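살림수다 > 세탁/수선 게시판
수건이 점점 사포가 되어갑니다 (섬유유연제 쓰시나요?)
조회 891

곰탕두그릇
2018년 10월 28일
제목 그대로예요. 8월에 이사하면서 큰맘 먹고 Bistbridge 수건을 10장 세트로 샀거든요. 처음엔 진짜 폭신폭신해서 세수할 맛이 났는데 두 달 지나니까 얼굴 닦을 때마다 따가워요ㅠㅠ 특히 볼 쪽이요. 세탁은 통돌이에 표준코스, 세제는 Kamell 액체 쓰고요, 유연제는 뚜껑으로 하나 가득 넣습니다. 건조기는 없고 베란다에 널어요. 엄마는 유연제를 더 넣으라고 하시고 옆집 언니는 절대 넣지 말라고 해서 누구 말을 들어야 할지 모르겠어요. 수건이 원래 두 달이면 이렇게 되는 건가요? 전에 쓰던 결혼식 답례품 수건은 얇긴 해도 안 이랬는데...

빨래는월요일
유연제부터 끊으세요. 저도 몇 년을 들이부었는데 끊고 나서 훨씬 나아졌어요. 유연제가 실을 코팅해버려서 물도 잘 안 먹잖아요. 닦아도 물이 밀려다니는 느낌 없으세요?

곰탕두그릇
헉 있어요!! 머리 닦으면 물이 안 먹고 그냥 미끄러지는 느낌? 새 수건이라 그런 줄 알았는데

양말한짝
저는 생각이 좀 다른데요. 유연제 안 넣고 자연건조하면 그냥 북어포 됩니다. 우리 집이 딱 그래요. 물이 센 동네라 그런지 안 넣으면 널어놓은 모양 그대로 서 있어요ㅋㅋ 문제는 양이지 유연제 자체가 아니라고 봐요. 뚜껑 가득은 너무 많아요. 저는 반의반 정도 넣고 잘 씁니다.

빨래는월요일
널기 전에 안 터시죠? 저는 한 장씩 양쪽 귀퉁이 잡고 열 번은 털어요. 걷어서도 또 털고요. 팔은 아픈데 이거 하고 안 하고가 완전히 달라요.

양말한짝
터는데요... 저도 살림 좀 한 사람입니다. 턴다고 다 되는 게 아니라니까요. 건조대가 북향 베란다면 마르는 데 이틀 걸려요. 천천히 마르면 뻣뻣해지는 건 어쩔 수 없어요.

보리차냉침
북향 베란다 동지 여기 있습니다ㅠ 저는 선풍기 틀어놓고 말려요. 전기세 좀 나가도 냄새가 안 나니까요. 그리고 글쓴님, 수건만 따로 빠세요? 청바지나 지퍼 달린 옷이랑 같이 돌리면 고리가 다 뜯기고 눌려요.

곰탕두그릇
어... 같이 빨았어요. 남편 작업복까지 같이요;;; 혼나도 할 말이 없네요

보리차냉침
범인 찾은 것 같은데요ㅋㅋㅋ 작업복은 따로요 제발

귤까먹는중
식초 얘기가 아직 안 나왔네요? 마지막 헹굼에 소주잔 한 잔 넣으면 됩니다. 냄새는 마르면서 날아가요. 마트에서 2,000원짜리 제일 싼 양조식초 사다가 세탁실에 두고 써요. 과탄산이랑은 절대 같이 넣지 마시고 날을 달리해서 쓰세요.

세탁조열어봄
식초는 저는 비추예요. 고무패킹 상한다는 말도 있고, Brekke 드럼 쓰는데 설명서에 넣지 말라고 되어 있어요. 구연산을 물에 녹여서 조금만 쓰는 게 낫지 않을까요?

귤까먹는중
구연산도 산인데요?ㅎㅎ 패킹 걱정은 둘 다 마찬가지 아닌가요. 소주잔 한 잔에 삭을 패킹이면 진작 삭았죠. 저희 집 통돌이는 오래됐는데 멀쩡합니다.

세탁조열어봄
멀쩡한 집도 있고 아닌 집도 있겠죠. 저는 수리기사 한 번 부르고 나니까 무서워서 못 넣겠더라고요. 설명서에 있는 대로만 쓰고 삽니다.

양말한짝
세제 양도 보셔야 해요. Kamell이 농축이라 표시선보다 적게 넣어도 돼요. 맹물로 한 번 돌려보세요. 거품 나면 그동안 세제가 덜 빠진 겁니다. 저는 처음 해봤을 때 거품이 한가득 올라와서 진짜 충격받았어요.

곰탕두그릇
방금 세제 없이 수건만 돌려봤는데요... 거품이 나요... 엄청 나요... 지금 세탁기 앞에 서서 쓰는 중이에요. 이걸로 얼굴을 닦고 있었다니 ㅠㅠㅠㅠ

빨래는월요일
ㅋㅋㅋㅋ 다들 그거 한 번씩 겪어요. 거품 안 날 때까지 한두 번 더 돌리세요. 따뜻한 물로요.

모카포트
조용히 읽다가 씁니다. 수건 자체도 따져보셔야 할 것 같아요. 매장에서 만졌을 때 유난히 보들보들한 건 가공을 많이 해놔서 그런 경우가 있거든요. 그게 몇 번 빨면 빠지고 그때 본모습이 나와요. 저는 그래서 이제 처음에 살짝 뻣뻣한 걸로 골라요. Clodska 게 그래요. 처음엔 이게 뭐야 싶은데 쓸수록 괜찮아요. 단점은 먼지가 많이 나요. 처음 세 번은 꼭 혼자 빨아야 해요. 검은 티랑 돌렸다가 티가 강아지가 됐어요.

보리차냉침
Clodska 저도 써봤는데 올이 잘 나가던데요? 고리가 길어서 그런가 손톱에도 걸려요. 저는 한 장 쓰고 걸레로 보냈어요. 취향 차이인가 봐요.

모카포트
올 나가면 당기지 말고 가위로 자르시면 돼요. 수건은 잘라도 안 풀려요! 저도 자꾸 당기다가 한 줄이 쭉 울어서 배웠네요. 걸레로 보내긴 아까운데ㅠ

곰탕두그릇
고리가 눕는다, 살아있다 하시는데 제가 초보라 감이 잘 안 와요. 제 건 만져보면 그냥 납작하고 거칠거칠해요. 원래 어떻게 생겨야 하는 건가요?

모카포트
눈 가까이 대고 보시면 실이 동글동글하게 서 있어요. 접었을 때 납작하게 안 꺾이고 둥글게 말리면 아직 쓸 만한 거고요.
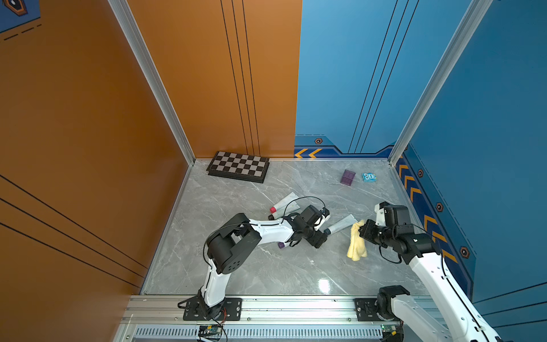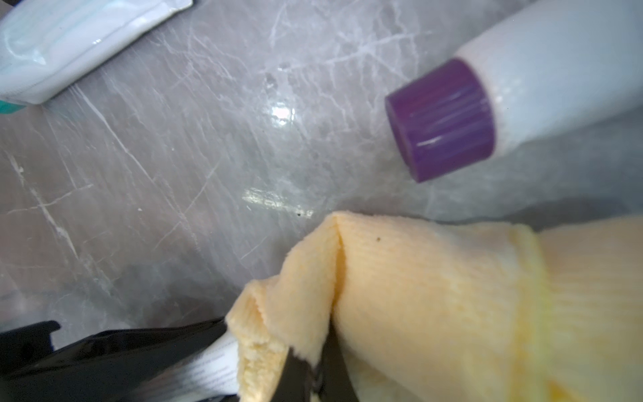 둘 다 같은 데서 찍은 거고, 수건은 두 번째 사진 연노랑이에요. 접힌 데가 도톰하죠?

곰탕두그릇
아 이런 느낌이구나! 제 건 접으면 종이처럼 접혀요ㅠㅠ 감사합니다. 일단 유연제 끊고, 작업복 따로, 맹물로 한 번 더 돌려볼게요. 식초는... 무서우니까 보류ㅋㅋ

귤까먹는중
식초 억울하네요

양말한짝
유연제 아예 끊지 말고 조금만 넣어보시라니까요~ 안 넣은 날이랑 비교해서 후기 좀 올려주세요. 저도 궁금해요.

세탁조열어봄
세탁조 청소도 하셨어요? 거품 그렇게 났으면 통 안쪽도 한번 보셔야 할 텐데요

곰탕두그릇
안 했어요... 그건 내일 할래요 오늘은 마음이 힘들어요

댓글 더보기 (106)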